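1 Apr 2023
By the Stovley Kids Page

Why do tables have legs?

Long, long ago, plenty of people ate their supper sitting on the floor, and very cozy it must have been! But crumbs, cold drafts and hungry dogs all live down low, so somebody had the bright idea of lifting supper up on a board.

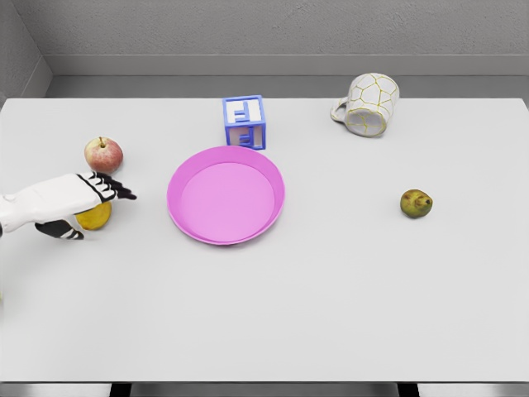 A table has two big jobs, and the first is holding things up. When you set down a heavy bowl of soup, its weight pushes on the top, and the top passes that push along to the legs, and the legs pass it to the floor. A top can be wide and white, with dark legs tucked underneath it, and the push still travels the very same way.

The second job is staying put. Legs set far apart make a table hard to tip, just as you stand steadier on a bus with your feet spread wide (try it next time!).

Get the Stovley Kids newsletter every April. Ask a grown-up to sign you up.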